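Skinton Craft Circle – minutes of the planning meeting, 2023-01-13 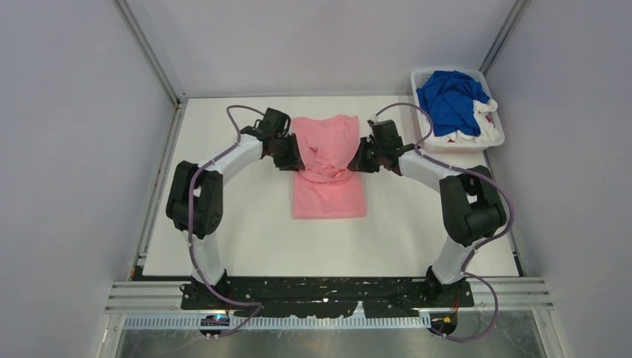 Praston branch had written in to say that the paper garlands made for the autumn sale were too stiff to hang well, and that the fault lay with the glue and had little to do with the paper. The meeting agreed to take this first, ahead of the order on the agenda.

1. Garland paper and glue

The October garlands were made from pages of old music books, cut into discs and stuck back to back over cotton string. Undiluted PVA was used throughout. Praston asked for a thinner mix. Two members had tried one part water to three parts glue at home and reported less cockling but a longer drying time, overnight in an unheated room. A glue stick had also been tried; discs came away from the string at the fold.

Agreed: the diluted mix to be used for the next batch. Discs to be pressed under a board until dry. Spacing on the string to stay at 5 cm.

2. Minutes of the last meeting

Accepted with one correction. Under item 6, "tissue" should read "tracing paper".

3. Stock

Plain discs cut and boxed: 2000. Of these, 430 have a scorched edge from the tea-staining trial, where the trays were left in the oven too long. It was suggested that these be kept for gift tags, edge trimmed. Holroyd would prefer to have them for the children's table – no objection.

The large circle punch is blunt and tears the lighter paper. Punching through kitchen foil has helped a little. A replacement is to be priced before the next meeting. The small punch is in good order.

4. Tea-staining

Method to be written down, as three versions are now in use. After discussion the following was settled:

4 tea bags to a litre of boiling water, left until cool
paper laid in singly, face up, and lifted out after 5 minutes
dried flat on a wire rack, no oven
ironed on low between two clean sheets

Coffee gives a warmer brown but leaves a tacky surface on the coated papers. It may be used on uncoated stock only. The question of adding vinegar was raised and left over.

5. Wreath bases

Stanora can supply willow rings in two sizes. The samples passed round were uneven at the join, and one had split. Members were divided on whether this matters once the ring is covered. Agreed to order the smaller size only and to bind the joins with hessian ribbon before anything is glued on.

Cardboard rings remain acceptable for the beginners' session. Double thickness, please – the single ones bowed when hung.

6. Spring workshop

To be held at Holroyd, upper room. Subject: covering picture frames with pleated paper. Frames must be flat-fronted, without moulding, and sanded before the day. Places limited by table space. Praston to bring the cutting mats and the long steel rule, which was missed last time.

A request for evening sessions was noted. The light in the upper room is poor after dark and two further lamps would be needed.

7. Any other business

The glue gun with the taped lead is not to be used until it has been looked at.

Lids of the blue paint jars to be wiped before closing.

Actions

Glue mix, labelled jar – Skinton
Price of punch – Praston
Ring order to Stanora – Skinton
Lamps, ask about borrowing – Holroyd

Next meeting at Praston, same time. Date to be sent round with the staining sheet.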